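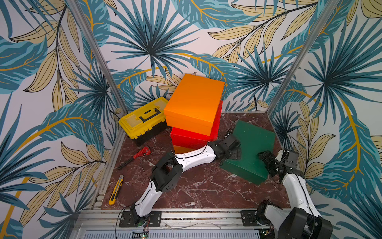 Wayne Dobson asked whether the follower arms can be recorded without buying the leader pair, and the short answer is yes, with a keyboard or gamepad, though the recordings will be coarser and slower to make. Two-arm tasks in particular are hard to steer by gamepad.

Kedell Two-Arm Teaching Cell
Category: Robotics > Teleoperation > Bench Systems

The Kedell is a bench cell for recording demonstrations with two small arms. The operator moves a pair of leader arms by hand; the follower arms inside the cell copy the joint angles. Joint positions, gripper opening and camera frames are written to one episode file with a shared clock.

Both followers bolt to the front rail on black mounting plates. The rail is aluminum extrusion, so the spacing between the plates can be changed with a hex key. Measure the new spacing and enter it in the setup file before recording. Episodes made at different spacings should be kept in separate folders.

Wall and floor coverings are user supplied. Patterned walls, such as a leaf print, and a veined marble floor give a busy background. A policy trained against one background only will often fail when the background changes, and we suggest recording each task against several. Polished floors reflect overhead light; lock the camera exposure before the first episode.

Recording
Leader control: direct joint copy, no scaling
Hand guiding: follower torque off, one arm at a time
Episode start and stop: foot pedal or keyboard
Default episode limit: 103 seconds
Discarded takes: kept for 5 days, then deleted

Hand guiding suits short reaches and single grasps. The operator's hands will appear in the camera frames, so the motion is normally replayed under power and the replay is what gets saved. For stacking boxes, handing over a tool or anything else that needs both grippers, use the leaders.

Before powering the servos, check that the cables at each elbow have enough slack for full travel. Remove the blade from any knife used as a task object, or retract it fully. Keep hands outside the rail while torque is on.

Supplied with the cell: two followers, two leaders, mounting plates, foot pedal, power supplies. Cameras are sold separately. Replacement gripper fingers are listed under Stevisex parts.

Firmware 33 or later is required for hand guiding.

Manual revised January 23, 2024

2 comments | 5 shares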